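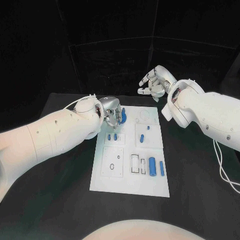 Casting news, Chutima Intarasuk complained in her reply to our survey, is now announced before there is a script to be cast in. We had 33 replies from readers of superhero comics, and hers was among the politer ones.

Most had followed Callby since 2000 and had strong views on who should play him, chiefly that it should be someone else. 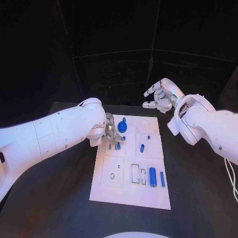

Brynhildur Baldursdóttir wrote that she would forgive the studio any actor at all if it left the cape alone. The cape went in March. Four readers swore off the films for good, and all four had bought tickets by the time we closed the survey.

Figure 4. The white board on the dark table, with an arm reaching in from either side.
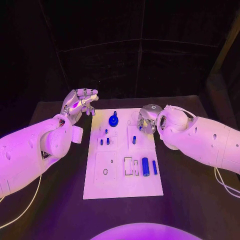 4.2 Sidekicks and who gets to be one

Parulel, the sidekick, was recast twice and drew 20 comments, mostly on her boots.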